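**Progress report to Kotine, shared workshop grant, July**
From: Barbara Sadowski
Build: sorting arm, bay 2

Sorry this is short, writing it between jobs. Spending first as you asked for that last time.

Spent to date $3,387. Biggest lump was the second-hand arm and its controller from Helteck, then the table plates. $600 still set aside for the guard and not touched. Marek found the cable chain in the scrap bin so that line is now zero, please move it to fasteners. Receipts are in the shared folder except one, the $60 for bolts and bits, Marek paid cash and is looking for the slip.

**Done since last report**

- Arm is mounted and powered. Base took two goes — first set of holes was drilled off by a hair and everything leaned. Redrilled.
- New maple board, bolted down to the blue table. The old board was softwood and crept whenever someone leaned on it. Olumide planed this one, it's much flatter than what we had.
- Tool collar fitted. Cable strain relief still a zip tie, will fix.
- Marker square stuck down on the table past the far right corner of the board. Calibration reads off it, so please tell visitors not to pick at the edges.
- Control code moved off Dorian's laptop and on to the workshop machine. Took an evening and most of the next one.

**Sorting test**

We did 318 runs on the matched pairs task. Blocks go down scattered, arm has to bring same colours together: red, green, blue, yellow. Mostly good. Red and green hardly ever fail now. Yellow is the weak one, under the shop lights in the evening it washes out and the code loses the edge of the block. Blue was a worry against the blue table but on the maple its fine.

Stars are still a pain. Standing up they're ok, on their side they rock when the tool touches down. Zlatko slowed the last bit of the approach and that helped more than anything we did to the tool itself. Cylinders on their side sometimes roll away, no fix yet. Dorian wants to try a rubber tip, I'd rather sort the lighting first so we only change one thing at a time.

**Late or stuck**

Guard. Quote from Hosseinzadeh came back higher than the money set aside, so we're asking them to price it without the hinged door. Until its up the rule stays the same — one person on the stop button, everyone else outside the floor tape. No unattended runs.

Also the evening sessions. We promised two a month and managed one, the arm was in peices for most of the time. Wolletti has lent us the bigger room for the next one.

**Next**

1. Lighting over the board, fixed lamps, then rerun yellow.
2. Proper strain relief on the tool cable.
3. Guard, once the price is sorted.
4. Write up the base drilling so the next group dosen't repeat it.

**Need from you**

An ok to move the leftover cable chain money, and a yes or no on carrying the guard line over if the quote drags. Email is fine. I'm in the workshop most afternoons after 3 if someone wants to come by and see the arm on the blocks.

Barbara
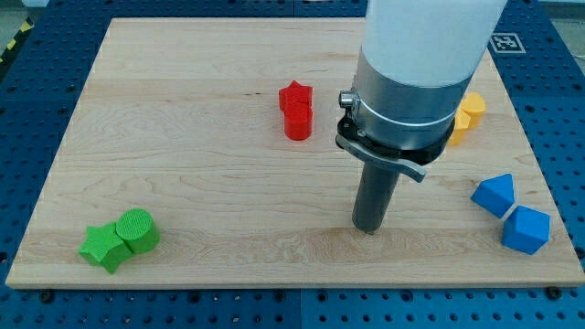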